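Kolo erweitert Programm um Arbeitsflächen in Marmoroptik

Serie Odera ab Juli im Fachhandel erhältlich — drei Dekore zum Start

16. Juni 2020 — Die Kolo GmbH, Hersteller von Tisch- und Arbeitsflächen für Werkstatt, Studio und Ladenbau, nimmt zum Juli die Serie Odera in ihr Lieferprogramm auf. Die Auflageplatten in Marmoroptik sind für den Einsatz auf vorhandenen Untergestellen bestimmt und werden ohne dauerhafte Befestigung aufgelegt. Damit reagiert das Unternehmen auf die Nachfrage von Kunden, die ihre Arbeitsplätze zeitweise auch als Präsentations- oder Aufnahmefläche nutzen.

Odera wird in zwei Plattenstärken und zunächst drei Dekoren angeboten: einem weißen Grund mit Adern in Braun- und Grautönen, einem hellgrauen Grund mit feiner weißer Zeichnung sowie einem Anthrazitton. Alle Dekore sind mit glänzender Oberfläche erhältlich, der Anthrazitton zusätzlich in einer matten Ausführung. Die Aderung verläuft diagonal über die Platte. Mehrere nebeneinander liegende Platten können auf Wunsch mit fortlaufendem Muster bestellt werden.

»Viele unserer Kunden haben sehr gute Untergestelle, die seit Jahren ihren Dienst tun. Was fehlt, ist eine geschlossene, ansprechende Fläche, die sich ohne Umbau auflegen und wieder abnehmen lässt«, erklärt Stella Muriithi, Geschäftsführerin der Kolo GmbH. »Mit Odera schließen wir diese Lücke in unserem Programm.«

Die Gestaltung der Dekore lag in den Händen des Studios Nullport unter der Leitung von Dennis Langat. Ausgangspunkt waren Handmuster, die in zwölf Farbabstufungen angelegt und unter wechselnden Lichtverhältnissen begutachtet wurden. Besonderes Augenmerk galt dabei dem Verhalten der glänzenden Oberfläche unter Deckenleuchten. Das helle Dekor spiegelt Lichtquellen deutlich. Für Aufnahmen von Produkten empfiehlt Nullport deshalb eine seitliche, gestreute Beleuchtung oder die matte Ausführung.

Die Platten können gerade oder schräg auf dem Gestell ausgerichtet werden. Seitlich frei bleibende Streben eines Profilgestells stehen weiterhin als Ablage oder zur Befestigung von Zubehör zur Verfügung. Für den sicheren Stand liegen jeder Lieferung Unterlegstreifen bei. Zur Reinigung genügen ein weiches Tuch und ein mildes Spülmittel, scheuernde Mittel sind nicht zu verwenden.

Odera im Dekor Weiß, glänzend, diagonal auf einem Gestell aus grauen Aluminiumstreben:

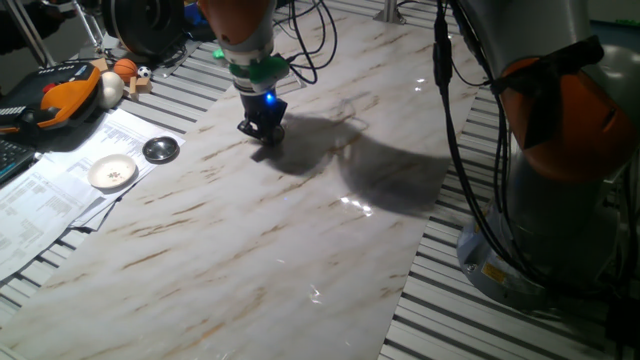 Verfügbarkeit und Bestellung

Odera ist ab Juli über den Fachhandel sowie direkt bei Kolo zu beziehen. Zuschnitte nach Maß sind mit einer Lieferzeit von bis zu 5 Wochen möglich. Musterstücke aller Dekore können Händler und Planungsbüros ab sofort anfordern. Den Vertrieb in Österreich und der Schweiz übernimmt der Handelspartner Drastov.

Über Kolo

Die Kolo GmbH entwickelt und fertigt Tisch- und Arbeitsflächen für gewerbliche Kunden. Zum Angebot gehören neben Standardformaten auch Sonderanfertigungen und Ersatzplatten für ältere Gestelle.

Pressekontakt

Kolo GmbH, Unternehmenskommunikation
Rukhsana Cheema

Abdruck honorarfrei, Belegexemplar erbeten.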